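Kestodon Household Textile Vocabulary

Data card, version 4

Summary

Kestodon is a word list of terms for bedding and household cloth, drawn from the printed trade catalogs of the Marciniak dry goods house in Celtport. The earliest catalog in the set dates from 1922.
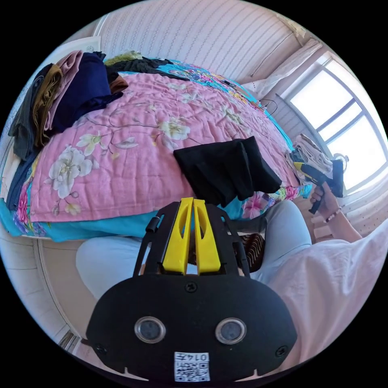 Quilt with large printed flowers, over a turquoise sheet.

Contents

The release holds 62 catalogs transcribed as plain text. Each entry gives the term, the spelling as printed, the catalog page and a short definition. Prices were left out of this version.

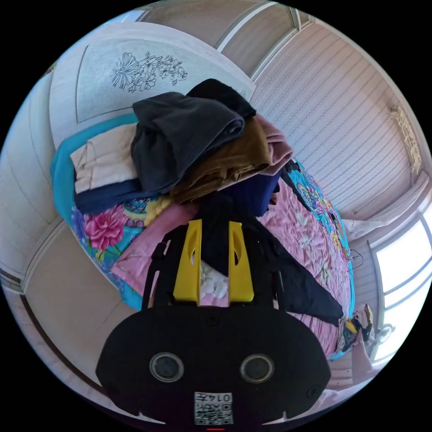 Are regional spellings merged into one entry?
Each spelling keeps its own entry, and the variant field links it to the main form.

Format

Files are tab-separated, in UTF-8, with one catalog to a file. Column names are listed in the first row. Empty fields are left blank. 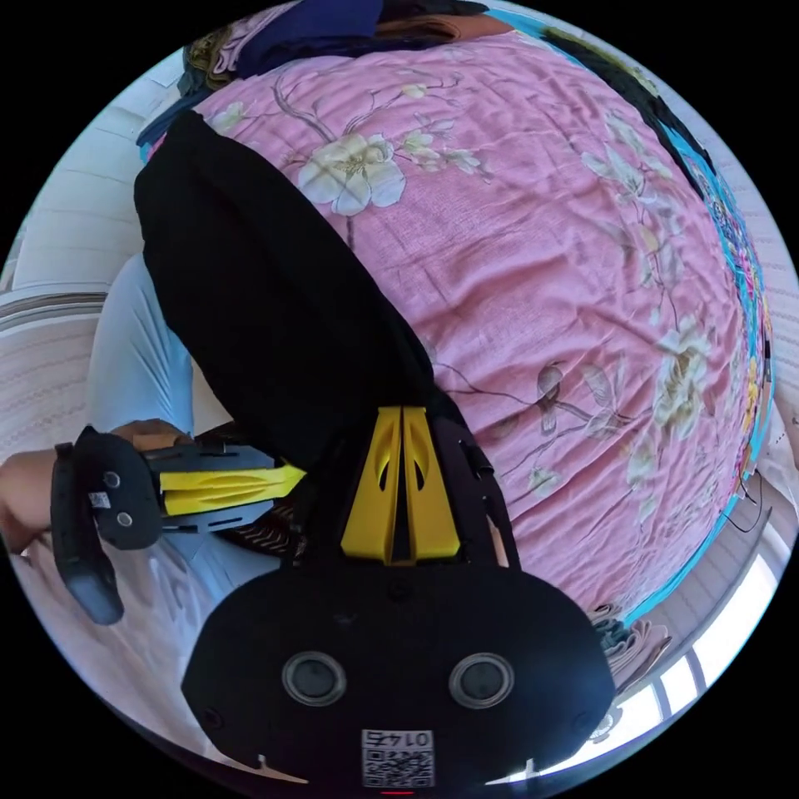

Pink floral bedspread, close view.

Known gaps

Catalogs from 14 seasons are missing from the Celtport holdings. Terms for lace and trim are thinly covered, and several definitions still follow the wording of the sellers. 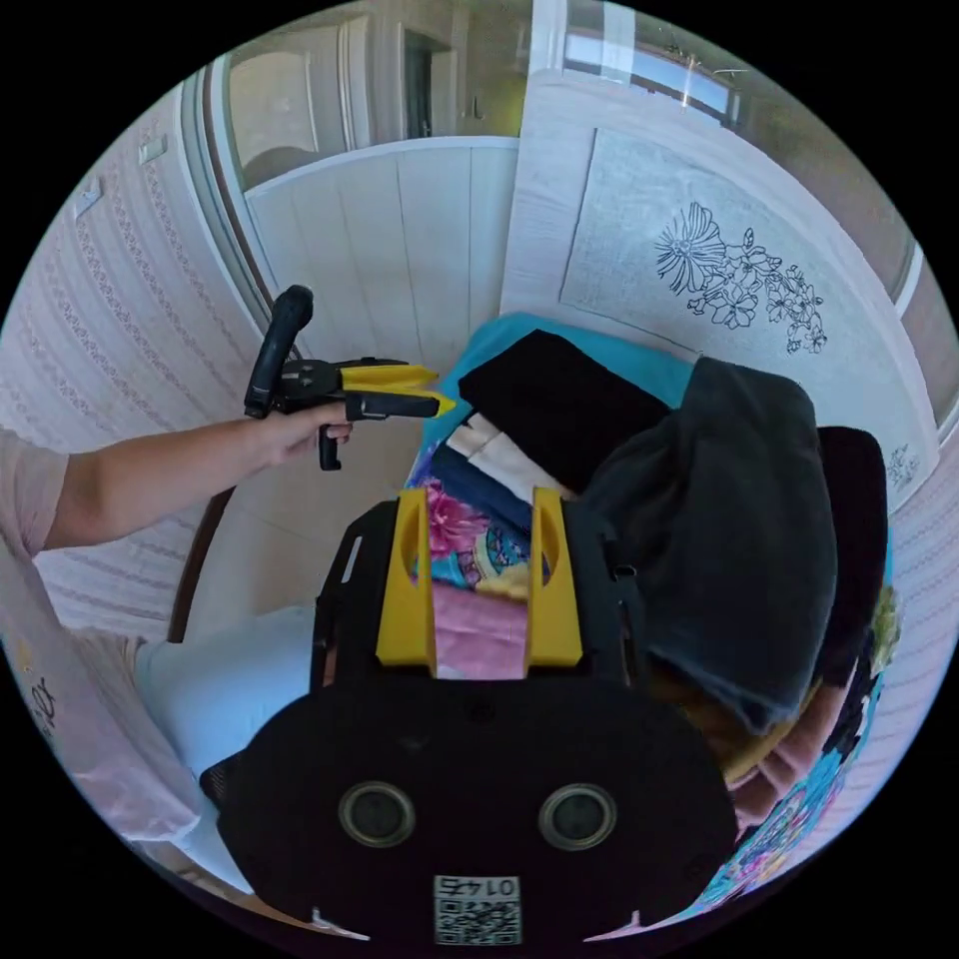 Access and corrections

The files are kept in the Zundomgate repository and may be reused with credit. Corrections should cite the catalog and page. They are reviewed each December and entered in the change log.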